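Towel Folding Project: Progress Report
Prepared for Gorazd Ivanov, Drekovo
5/21/18

Hi Gorazd,

I promised you a straight account of where your money has been going since February, so this one is mostly about the thing that went wrong. I'll get to the good numbers too (there are some!), but you asked on the phone what on earth happened with the gripper, and it deserves more than the two lines I gave you then.

Where we were

Up to the middle of this reporting period things were going along nicely. We had logged 2187 grasps on the towel task, which is more than the plan called for by now, and the folding sequence was good enough that I'd started showing it off to people who came by the Georgiev side of the building. Taven had tuned the closing speed, the Esar control software had gone through its update without anybody losing a day over it, and I was feeling pretty pleased with all of us.

What went wrong

The fault is easy to describe and was a pain to find. The arm closes on a bunch of towel, gets its grip, starts the lift, and then at some point the controller decides the fingers are empty. It thinks it has dropped the towel. So it does what we told it to do with a dropped towel, which is go back down and open up to try again, except that it's still holding the thing. Most of the time you get a towel flopping on the table and a wasted cycle. Twice, though, the arm went down with a wad of cloth still between the fingers and pushed into the table hard enough to trip the force limit and stop itself.

Those two stops are why I paused the unattended runs. No one was hurt and nobody was within reach either time, but I don't want an arm that's wrong about what it's holding running while we're all at lunch. I'd rather lose the hours.

The worst offender by a mile is the big brown towel. It's thick terry, and when the fingers come together on a gathered part of it you end up with a narrow strip squeezed in the gap and a big lump of fabric on the other side. The strip packs down a bit more as the arm moves, the fingers creep closer, and our check (which only looked at finger gap!) reads that as a miss.
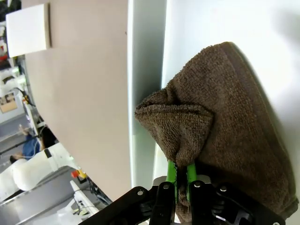

How we found it

Slowly, I'm afraid. We spent the first several days blaming the camera calibration, and I'll own that one, it was my hunch and I hung on to it too long. Then we swapped a cable. Then we swapped it back. What finally cracked it was Taven sitting down with the logs and pulling out every retry by hand, 562 of them, and plotting the finger gap for each one. The false drops made a lovely tight little cluster just under the threshold. Once you'd seen that plot you couldn't really argue about it any more.

The threshold had been set back when we were practicing with thin dishcloths, and it worked beautifully for those. We moved on to heavier cloth and never went back to check it. There was no step in our setup list that said to, so I've added one.

What we changed

The controller now looks at motor current along with the finger gap before it calls a drop, and it has to see both go the wrong way. If the two disagree, the arm holds still and asks for a person. It doesn't go down, it doesn't open, it just waits. It's a bit annoying to work next to, frankly, but it's the behavior I want for now.

We also lowered the force limit for any move toward the table, and I've written up both stops in the lab safety log with the times and the settings. I can send you copies if Drekovo needs them for its own files.

Where we are now

With the new check in place we ran 200 supervised grasps on the brown towel and had no false drops at all. I know that's a small set next to the total, and I'm not going to tell you it's fixed for good on the strength of it. The hold-and-ask behavior did kick in a few times, and in each case the cloth had bunched up in an odd way, so I'd call those fair questions on the robot's part.

We've also gone back to tables with more than one kind of object on them, which had been on hold during all this. The towel goes out folded alongside things that squash differently or don't squash at all, like a sponge or a metal tray. I wanted the check tried on soft and hard stuff in the same session, so we don't just tune it for terry cloth and get caught the same way again.
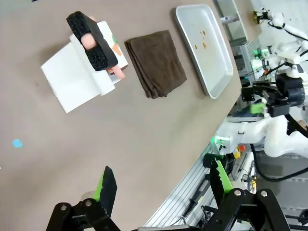 Mixed-object table, with the brown towel folded in the middle and the gripper open.

What it cost us

Time, mainly. The supervised runs eat up a person for the whole session, and that has pushed the two-arm handover work back. There was no broken hardware to pay for. I did have the finger mounts taken off and looked over after the second stop, and they were fine, so they went straight back on.

I'd like to move the leftover travel money into staff hours to cover the extra supervision. It's a small shift and it stays inside the total you approved, but I do need a yes from you in writing before I touch it.

What's next

We'll keep going with supervised runs on heavy cloth until I have a set big enough to trust, and then I'll come to you with a proposal for turning the unattended runs back on. I won't do that on my own say-so. Taven is also going to go through the other thresholds left over from the dishcloth days, and I have a nasty feeling there's at least one more in the release step.

Give me a call once you've had a chance to read this, especially about the travel money. Any afternoon is good.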